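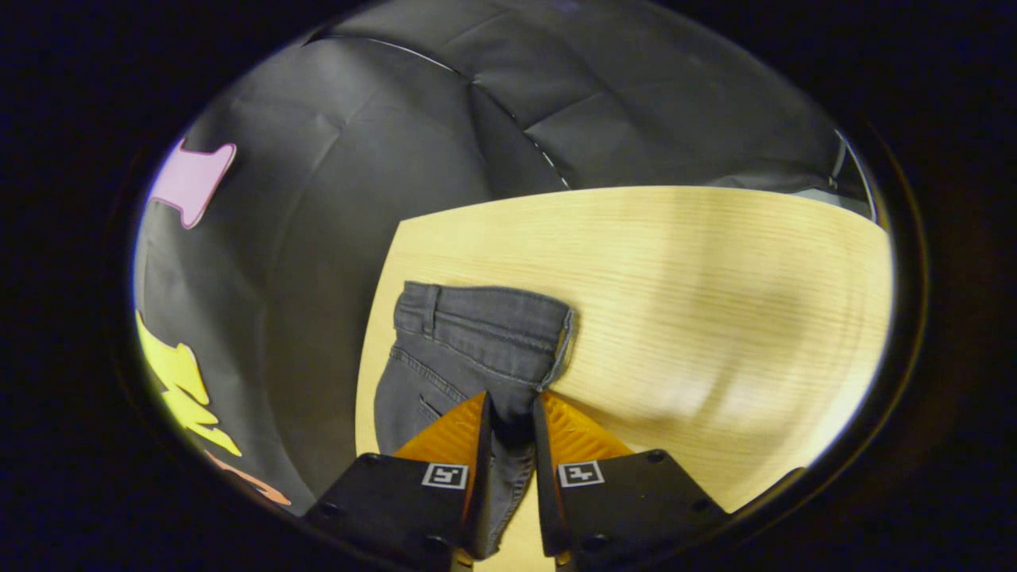
Folded jeans, right fingertip at the waistband, gripper camera view.

January 3, 2021. Handling rules, garment work. Bench notes, E. Quartey

Went through the rules Erzsébet and I drafted in December and tidied the wording. Bogumił to check before they go in the Studholm folder.

1. Look at both markers in the live view before starting. If either is smeared or partly covered, wipe it and look again. Don't begin a take and hope.

2. Check the screws on both finger plates with the short driver at the start of each session. Finger tight is not tight.

3. Close slowly on thick cloth. Waistbands and seams push back more than a T-shirt does and the soft fingers will bend sideways if you hurry. Stop closing when the cloth is held.

4. Change the finger pads at 1000 closes or when they look shiny, whichever comes first. Write the change in the log with your initials.

5. Keep your free hand off the table while the jaws are moving. This applies to straightening a sleeve as well, Jaanus.

6. A dropped garment stays in the log as a drop. Take 2289 had been relabelled as a short take and I have put it back.

Still open: how hard we may pull on a belt loop. Evander wants a fixed limit for all garments, I would rather set one for denim and one for everything else. Need 200 logged pulls before we argue about it again.

Also need a second short driver. The Firlow one has gone missing from the drawer.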